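Filed under: Shop & Lab > Planning and Purchasing

How to Budget for a Kitchen Robot Before You Own One

By Iveta Rusnák
3/19/25

Print this article | E-mail to a friend

The arm is the cheap part. I say this as someone who once got a robot arm approved, ordered, delivered and unboxed, and then found that the bench it was meant for could not hold it up without swaying like a ferry. The bench was a separate purchase order. So was the thing you bolt to the bench.

What follows is the method we now use at Flirora, where we work on arms that handle pots, pans and other household objects with a talent for rolling away. It assumes a small group, a normal amount of money, and a finance office that would like to know in October what you will need the following summer.

Step 1. Write down the task in one sentence

"A robot for the kitchen" is a wish. "Move a pot from one burner to another and put it down flat" is a task, and you can price it. The sentence tells you how far the arm must reach, how much it must lift, and what the gripper has to close around.

If your group can't agree on the sentence, stop. You are about to buy equipment for two projects and pay for one. Cheuk-hei Chu and I spent most of an afternoon on whether "pot" included the lid. It did, and the lid changed the gripper, and the gripper changed the budget by more than the arm discount we had been so pleased about.

Step 2. Work out reach and payload with real kitchen items

Take the heaviest pot you intend to use, put into it whatever you intend to put into it, and weigh it on a bathroom scale. Add the weight of the gripper. People forget the gripper. The payload on a data sheet is usually what the arm can carry at its flange, and your gripper has already eaten part of it before the pot shows up.

Then measure from where the base will stand to the farthest burner. Measure at working height, with the arm coming over the front of the stove, knobs and rail included. A reach figure on paper describes an arm stretched out straight, and an arm stretched out straight is good at pointing.

Step 3. Make the ugly list

Our list for the last project had 13 lines, and the arm was one of them. Yours will differ, but look for these before you sign anything:

- Gripper, plus spare fingertips. Fingertips wear out, and you want the same kind again.
- Mounting plate and pedestal. We use a Trister pedestal because it fit through the door.
- Cameras, camera brackets, and cables longer than you think.
- A computer that can run the simulator and the training jobs. If one machine can't do both at once, you need two, or a sign-up sheet and thick skin.
- Emergency stop, guarding, and whatever your safety office adds after its first visit.
- Electrical work.
- Shipping, and the return shipping if the demo unit disappoints.
- Training days for whoever will be blamed.
- Props. Pots, pans, trays, a cooktop. They get dropped.

The smallest line on our list was a $139 cable kit. It held up the installation longer than anything else, as it had been ordered last by a person who thought it came in the box. I have forgiven myself.

Step 4. Ask the vendors rude questions

Get quotes from at least two, and make them quote the same thing. When we asked Drulesura for a price, the first number was lovely and covered an arm with no controller. The second number was less lovely. Both were perfectly correct answers to what we had typed.

Ask these in writing:

What is in the box? What do most customers buy within the first year? How long does a repair take, and does the arm travel or does the technician? Is the software license yearly, and does the arm still move if it lapses? Will you lend us a unit?

The license question is the one that makes sales calls go quiet. Ask it early, while they still like you.

Step 5. Spend time in simulation before you spend money

If you do only one step on this page, do this one. A simulated kitchen lets you put different arms, grippers and camera positions in front of the same stove and see which ones are hopeless. Being wrong there costs you an afternoon.

Yen-ting Kan set ours up in Kuo, the simulator we already had from another project, so the cost was her time and my share of the coffee. Budget for both. She logged roughly 300 hours across the project, including building the kitchen, and I put every one of them in the plan. A simulator you already have is still a line item if a person has to sit in front of it.

Pay attention to the camera views. It is easy to choose a gripper on strength and stroke, then mount a camera behind it and find you have bought an excellent close-up of your own hardware. Load the gripper model, put the camera where it will really go, and look at what is left of the stove. 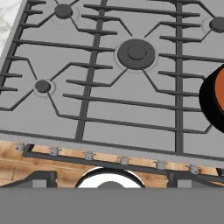 Simulated cooktop seen past the gripper, which takes up the gray strip at the bottom. The black pot only just makes it in at far right.

Check a few poses like this for every gripper on your short list. Ask what the camera sees of the pot, how much of the bottom of the picture belongs to the gripper, and whether a second camera would help. If the answer to the last one is yes, go back to the ugly list and add the camera, its bracket and its cable. Especially the cable.

Look at the grates, too. Ours have long bars and angled spokes around each burner, and anything that sets a pot down on them needs to cope with gaps. If your first plan was to practice on a flat tabletop, price some actual grates.

A caution: the simulator will not tell you about the door, the wobbly bench, or the fact that the nearest outlet is already running the fridge. Walk the room with a tape measure as well.

Step 6. Put the spending in order

Buy in this sequence if your finance office will let you:

1. Computer, for the simulation work.
2. Room work: power, floor, pedestal.
3. Arm and gripper, on one order from one vendor if possible.
4. Cameras and props, once the views have been checked.

The temptation is to order the arm first, since it has the longest wait and the best brochure. Fine, but only if you know where it will be stored. Ours spent its first weeks in a hallway, where Kam-wah Kao used the crate as a standing desk and was sorry to see it go.

If the money has to be spent by a certain date, tell your vendors and ask about paying for service up front. Some will allow it, and a prepaid repair is a nicer thing to own than a second gripper you bought in a panic.

Step 7. Write the one-page version

The people who approve the money won't read your list. Give them a page: the task sentence, the total, the yearly cost after the first year, and what you will be able to do at the end that you can't do now. Attach a picture from the simulator. Label it as a simulation in letters they can't miss, or someone will ask to come and see the kitchen.

Jozefína Vlček, who signs ours, always asks what happens if she gives us half. Have that answer ready. Half an arm is no use, but a year of simulation and a borrowed unit for the summer is a real plan, and one year it was the plan we got.

Keep the quotes in a folder with the dates on them. They expire, usually the week before approval comes through.

Print this article | E-mail to a friend

Related in Planning and Purchasing
- Leasing or Buying: A Worksheet for Small Labs
- What to Measure Before the Crate Arrives
- Service Contracts, Read Slowly
- Choosing Gripper Fingertips for Slippery Handles
- Shared Computers and How to Stay Friends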